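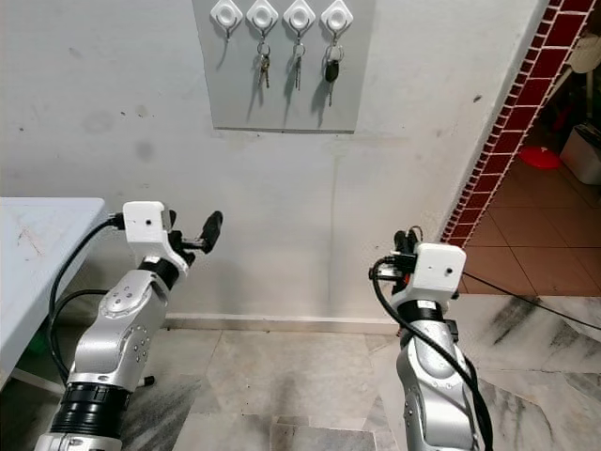
Both arms at the key panel, first hook from the left free.

Thread: Key hanging, how many examples before you train?

vidar_b
We're collecting teleoperated examples of a two-arm setup moving keys between hooks. Four hooks on a grey panel, three with keys on. We have 40 usable episodes and the policy still closes the gripper too early. Is that simply too few, or are we collecting badly?

nesma.k
Too few, I'd say. At Prakis we didn't see steady grasps on small metal parts until we were well past that. Do you use the wrist view in training or only the head camera?

vidar_b
Both. The wrist view is mostly fingers and wall until you get close.

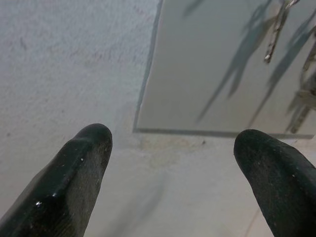

I did wonder about dropping it for the approach and keeping it for the last bit, but that means two models and I'd like to avoid that.

torvik
Don't drop it. And I don't agree that it's the count. I've trained on 3,035 episodes that were worse than a careful set of 20, as the operators all paused in different places. The model learns the pauses. Look at where your operators stop before they close the fingers.

nesma.k
Careful sets are fine for a demo. Move the panel a bit and they fall over.

torvik
Then move the panel while collecting. That's still a collection question.

vidar_b
We haven't moved it. We have changed the start pose of the arms, and most episodes begin with both grippers below the panel.
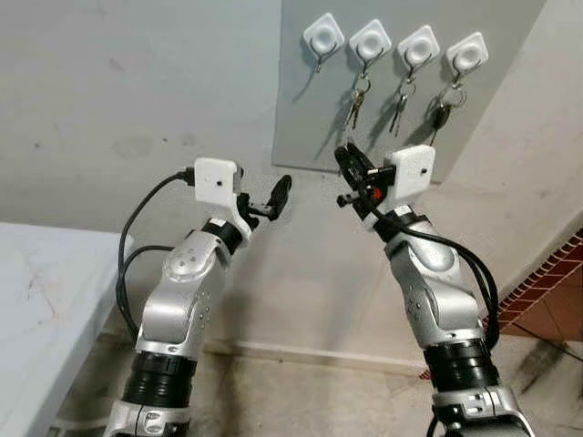
The free hook has been the left one nearly every time as well, now that I look through the list. I'll rotate that.

w_solheim
Shadows too. Key shadows on a plain panel are easy to mistake for keys. Record with the lights changed, and log it.

vidar_b
Will do. I'm also keeping clips where the head camera is turned away from the panel — nesma.k, would you cut those? 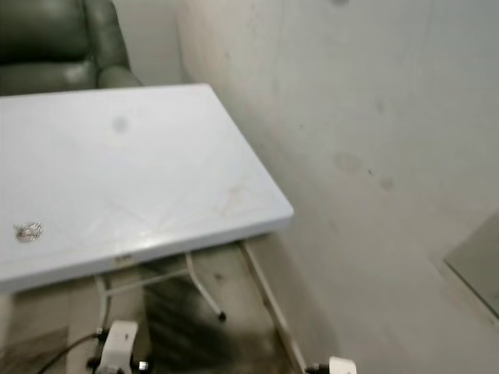

Head camera on the folding table and armchair, no keys in view.

nesma.k
Cut them.

torvik
Keep them, but label them. You can always filter later.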